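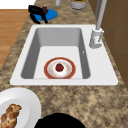
I finally got around to freezing berries before the season is completely gone, and I have opinions! My first batch, back in April, went into a bag all together and came out as one pink brick I had to whack on the counter. So now I spread them on a tray first, give them a couple of hours, then bag them up. Hull them before freezing, too. A strawberry with its little green top still on looks adorable on a plate in the sink, but you will hate picking at it once it's frozen solid.

Heike Fröhlich (my neighbor, and the reason I own a chest freezer at all) swears by tossing them in sugar, up to 200 grams a bag. I tried it and it's lovely for pie – way too sweet for smoothies though. 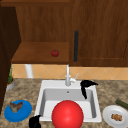 White sink, speckled granite, red ball.

I've got 16 bags put away now, plus one I keep opening and eating from while I stand there with the lid up. Plums are next, if I can find a shelf for them. Does anyone peel theirs first? My aunt always did and I can't remember why.

Posted 9/17/22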